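Saturday, bench 2, laptop stand task

In at 9 and the building heat was off again, so the first half hour was me in a coat waiting for the Musier rig to finish its warmup and complaining to the coffee machine. January in this place. I've put a note on the door of the server closet asking people to please leave the thermostat alone over the weekend, and I expect it to be ignored.

Plan for the day was 77 episodes of the folding stand, two-handed, pick up and unfold. That would bring the Bickerstaff set up to 200 for this task, which is where we said we'd stop and train something before collecting any more. I'll skip to the end and say I got 35 I'm happy with. Reasons below, some of them my fault.

First thing was calibration. The left hand had drifted since the last session, mostly in the thumb, and my glove readings were landing a bit wide. I redid the open-hand and closed-fist poses twice, and the second pass stuck. If you're using the rig after me, do the closed fist slowly. The software takes its sample before you think it does, and if you snap your hand shut you get a half-closed pose saved as fully closed, and then every grasp all day is mushy. I lost most of a morning to this back when we did the cup set and apparently learned nothing from it.

Then the stand itself. I picked it because it looked easy! It folds flat, it's light, it has two long rails and a linkage in the middle, and a person opens it without looking. With the arms it's a different animal. You have to get both hands on the rails at more or less the same height, and if one hand starts pulling before the other has a real hold, the whole thing pivots on the cloth and you spend the next ten seconds chasing it. Early episodes have a lot of chasing. I kept a few of those, tagged "recovery," because the Cirnstead people asked for recoveries and because some of them are pretty decent saves. The ugly ones I threw out.

What worked better, from mid-morning on: right hand first. Settle the right fingers on the upper part of the right rail, stop, then bring the left hand in open over the far end of the left rail and come down onto it. Doing both at once looks nicer on playback but I can't do it reliably, and I don't think the policy will learn much from me being unreliable in a new way every time. I'm going to write right-first into the task sheet so that whoever runs the next batch does the same. If somebody strongly prefers left-first, talk to me before you record, please, I'd like to keep the order fixed within this task.

Clutter: we agreed to keep other stuff on the table for this one, so I pulled things from the bin and shuffled them between episodes. Rule I used was that nothing goes between me and the stand, and nothing touches the rails at the start. I broke the second half of that rule by accident with the braided rope, which creeps. You put it down at the back, the arms bump the table, and a loose end has wandered over to the stand by the time you hit record. Several episodes start with rope much closer than I meant. I've left them in. Real tables have things lying against other things, and as long as the hand doesn't pick up rope along with rail I don't see the harm. Would like a second opinion on that before the export though.

The clear plastic thing from the bin is a pain on the checkered cloth, by the way. I could hardly see it in the headset view and twice went to reset the table without noticing it was still there. Great for testing, annoying for me. I'd say keep it in the bin but don't use it as a target object until we've got better lighting on this bench.

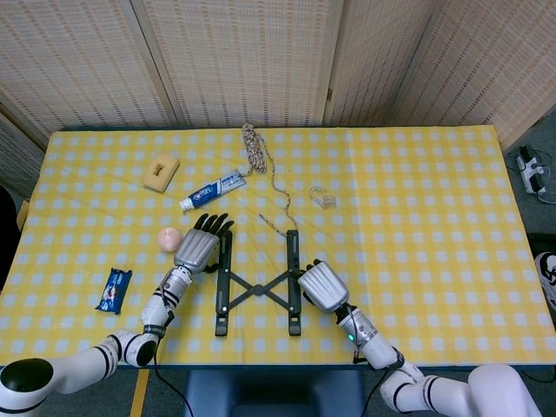
Bench 2, yellow cloth, clutter at the back. Left hand coming in over the far end of the rail, right hand on the other one.

That's the approach I mean by right-first, for the task sheet. Notice the fingers on the left are still spread. I used to start closing on the way down and kept knocking the rail sideways, so now I hold the hand open until I'm really over it. Slower, but my redo rate went way down after I switched.

Lunch, then a bad patch. The right wrist started lagging behind my hand, just enough to feel drunk. I restarted the stream, then the whole control box, then sat there with my arms crossed. Came back after the full restart — no idea which part fixed it. The log shows dropped packets before the restart and none after. I threw out everything recorded in that stretch even though a few looked fine on video, because the commands and the joint readings don't line up and I don't want that hiding in the set. They're in the "discard_lag" folder if anyone wants to study it.

Also spent too long arguing with myself over when an episode ends. The sheet says "stand open and released," but is it open when the rails come apart or when it will hold its shape with the hands away? I went with the second. Hands off, arms back a little, count a beat, stop recording. Some of the earlier Grundisberg episodes stop at the first, so there will be a mismatch in the tails. Trimming might be enough. Otherwise we relabel, ugh.

To do before the next session:
Put the order (right hand, then left) and the end condition into the task sheet.
Tape down the loose end of the rope, or swap it for the short one.
Check the network switch under bench 2, the lag smells like that.
Ask Cirnstead how many recoveries they want per batch, I'm guessing at the moment.
New glove liners. Mine are disgusting.

Uploaded the good ones at 5:40, checksum matches, drive is back in the drawer. Still 42 short. I can probably do those in one sitting if the wrist behaves and I bring a sweater.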